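Tool handle

A handle is the part of a tool or implement by which it is held, carried or guided. It passes force from the hand to the working end, and its shape decides how much of that force is lost on the way. Handles are found on nearly all hand tools, from the awl to the scythe, as well as on cooking pots, doors and luggage.

History

The earliest stone tools had no handle and were gripped directly in the palm. Fitting a stone head to a shaft, known as hafting, gave the user a longer swing and kept the fingers away from the edge. Resin, sinew and plant fibre were used to fix the two parts together. With the coming of metal, smiths could form a socket or a tang, and both methods are still in use.

Materials

Ash and hickory are the usual woods for striking tools, as their long grain bends slightly under shock. Box and beech are common on chisels and planes. Horn and bone were once widespread on knives but are now mostly seen on costly or old pieces. Moulded plastic became normal during the twentieth century, often with a softer outer layer.

In the Burance district, handle turning was a winter trade. Work began in February, when the felled ash had been stacked long enough to split cleanly, and the parish rolls list 24 turners at its height. The Tonov works, which made spade and fork handles, employed 56 people before it closed. Its pattern book shows 189 shapes, many of them differing only in the swell near the end.

Shape and grip

Two kinds of grip are generally told apart. In the power grip the fingers close round the handle and the thumb locks over them. In the precision grip the tool is held between the thumb and fingertips. A hammer needs the first and a graver the second, while a carving knife may call for both within one cut. 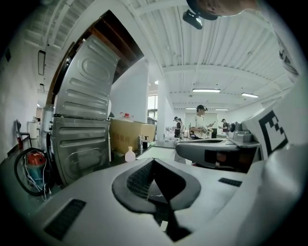 Caradog Pumphrey
Contributing editor, Tools and Trades

An oval section helps the user to feel which way the head is facing, and so is preferred on axes and hammers. A round section suits tools that are turned in the hand, such as files and awls.

Care

Wooden handles are rubbed with linseed oil and kept away from strong heat. A loose head is tightened with a wedge driven into the end grain. Soaking the head in water swells the wood for a short time, but it shrinks again on drying and the joint may end up looser than before.

See also: Ferrule; Hafting; Prado pattern spade; Tang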